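Magazin > Meinung > Spieldesign

Speicherpunkte gehören wieder in die Hand des Spielers
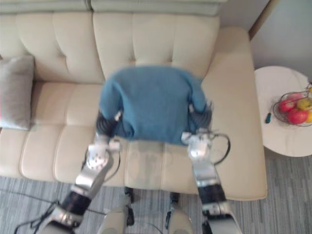 Mit Version 8 hat Jernura das manuelle Speichern gestrichen. Das Aufbauspiel von Grisico sichert den Fortschritt nur noch automatisch, und zwar beim Betreten eines neuen Bezirks. In der Kampagne um Lallville liegen zwischen zwei solchen Punkten bis zu 40 Minuten. Wer abends auf einem cremefarbenen Sofa mit gesteppten Polstern spielt, plant seine Sitzungen anders als ein Tester am Schreibtisch. Er bricht ab, wenn der Abend vorbei ist, und verliert dann den Stand seit dem letzten Bezirkswechsel.

Grisico begründet den Schritt mit der Spielbalance. Freies Speichern entwerte Entscheidungen, heißt es in den Patchnotizen vom 5.5.24. Das Argument ist für Rundentaktik diskutabel, für eine Wirtschaftssimulation mit 179 Gebäudetypen trägt es kaum. Eine falsch gesetzte Brücke kostet dort keine Spielfigur, sondern Zeit beim Abreißen.

Technisch spricht wenig gegen beide Verfahren nebeneinander. Ein Spielstand belegt auf meiner Festplatte 200 Kilobyte. Der Konkurrent Jayasinghe trennt seit Jahren zwischen freiem Modus und einem Modus mit festem Sicherungsintervall, die Wahl fällt beim Anlegen der Karte. Im Juli soll der nächste Patch für Jernura erscheinen. Eine Option im Startmenü würde genügen.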